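What the Flags Mean at a Motor Race

A racing driver sits low in the car with a helmet on, a loud engine close by and other cars on every side. Shouting at that driver would be useless. Some drivers have a radio, but many racing series for beginners don't allow one, and radios can break. So motor racing still uses something very old to send messages: colored flags.

If you know the flags, a race makes much more sense. You will know why the cars have slowed down, why one driver has moved over, and why another has to come into the pits.

Who waves the flags?

The people who wave the flags are called marshals. They stand at marshal posts, which are small platforms or shelters beside the track, behind a barrier. Each post has its own stretch of track to watch. From one post you can usually see the next one, so a driver going around a lap is never far from a signal.

A small track might have nine posts. The track at Prerkell has exactly that many, one for each corner and one for the long straight. Bigger tracks have more.

Marshals work in teams. One person faces the cars that are coming and shows the flags. Another faces the other way and looks at what has happened farther down the track. They stand back to back or side by side, and they talk to each other all day. A third person may have a radio or telephone to race control.

Race control is a room where the officials who run the race sit. They watch screens that show the whole track. Some flags can be shown by a marshal post right away, without asking. Others can only be shown when race control says so.

Green flag

Green means go. It is shown when the track is clear and drivers may race. You will often see it at the beginning of a practice session. You will also see it just past the place where there was a problem, to tell drivers that the danger is behind them and they can speed up again.

Yellow flag

Yellow means danger ahead. A car may have spun, or stopped in a bad place, or dropped a piece of bodywork on the track. When drivers see a yellow flag they must slow down, and they are not allowed to pass anyone until they reach the green.

One yellow flag waved means there is a danger beside the track or partly on it. Two yellow flags waved together is more serious. The track may be blocked, or there may be people working on it. Drivers must slow down a lot and be ready to stop.

Passing under a yellow flag is one of the worst mistakes a driver can make. The penalty might be lost time, lost places or being taken out of the results.

Not every country uses yellow in just the same way. At some American oval tracks, a yellow flag is for the whole track at once. All the cars slow down and line up behind a pace car until the track has been cleaned. On road courses, yellow often covers only one part of the lap, and the cars keep racing everywhere else.

Red flag

Red means the session has been stopped. It is shown at every post at the same time, and only race control can order it. Drivers slow down, stop racing and go carefully back to the pits or to the place they have been told to line up. A race may be stopped because of a big accident, a damaged barrier or very heavy rain. Sometimes it starts again later. If most of the laps have been run, the officials may decide that the race is over.

Blue flag

Blue is a message for one driver. It means that a faster car is coming up behind. In a race it is usually shown to a driver who is about to be lapped. To be lapped means that the leader has gone around one more time than you have and has caught you from behind.

In some series the slower driver must let the faster one go by. In others, the blue flag is only a warning to look in the mirrors and keep to a steady line. A driver who swerves out of the way suddenly can cause more trouble than one who stays put.

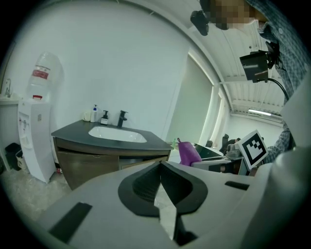
White flag

White is the flag that confuses people most, and the reason is that it has two meanings. In many parts of the world it means there is a slow vehicle on the track. It could be an ambulance, a tow truck or a race car with a problem. In a lot of American racing, a white flag at the start line means that one lap is left. If you are watching a race on television from another country, it helps to find out which meaning they use.

Yellow and red stripes

This flag is yellow with red stripes running up and down. It means the track is slippery. There could be oil or water on it, or gravel that another car has thrown up. Drivers can still race and still pass, but they need to take care. After a couple of laps the flag may be taken in, even if the oil is still there. By then every driver has been past and should know about it.

Black flag

Black is for one driver only, and it is bad news. It is shown together with a board that has the driver's number on it. The driver must come into the pits. In many series it means that the driver is out of the race, often for breaking an important rule.

There are two other flags that are partly black. One is black with an orange circle in the middle, which some people call the meatball. It tells a driver that something is wrong with the car, such as a loose panel or an oil leak, and that it must be fixed before the car can carry on. The other is cut corner to corner, half black and half white. That one is a warning for bad driving. The driver doesn't have to stop, but had better not do it again.

Checkered flag

Everybody knows this one. It has black and white squares and it marks the end of the race. The winner sees it first. All the other cars finish the next time they cross the line, even if they have done fewer laps than the winner. After the checkered flag the drivers do one more slow lap and then come in.

Nobody is sure where the checkered flag came from. People have told several stories about it, from horse races to bicycle races, but there is no proof for most of them. One good thing about the pattern is that it is hard to mistake for anything else, even in dust or rain.

Why not just use lights?

Many tracks do use lights now. Large panels next to the track can flash yellow, red, blue or green, and they are easier to see at night or in bad weather. Some cars have small lights on the dashboard that show the same colors.

Most tracks with light panels keep their flags as well. A flag doesn't need electricity. It can be passed from hand to hand, and a marshal can wave it within a second of seeing a car spin. A moving flag also catches the eye better than a still one.

How fast do drivers have to react?

A car going 100 miles an hour covers 147 feet every second. At that speed, a football field that is 300 feet long goes by in very little more than two seconds. That is why the posts are placed well before the corners and why marshals have to be quick. It is also why drivers learn where every post is before they race. Many of them walk around the track first, or go around it on a bicycle, and look for each post as they go.

Try it yourself

You can play a flag game in a yard or a gym with a few friends. You need some pieces of colored cloth or paper: green, yellow, red and blue.

Mark out an oval with cones or shoes. One person is the marshal and stands in the middle with the flags. The others jog around the oval.

Green: jog and pass if you like.
Yellow: walk, and no passing.
Red: stop where you are.
Blue: the marshal points at one jogger, who moves to the outside and lets the next person by.

Anyone who gets a flag wrong takes the marshal's place. When you are good at it, add a second marshal on the other side of the oval who shows different flags. You will find that you have to keep looking up.

Words to know

Marshal: a person who works beside the track, shows flags and helps when there is an accident.

Pits: the place next to the track where cars are repaired and get fuel or tires.

Lapped: passed by a car that has done one more lap than you.

Pace car: a car that leads the race cars slowly around the track. It is also called a safety car.

Race control: the room where officials run the race.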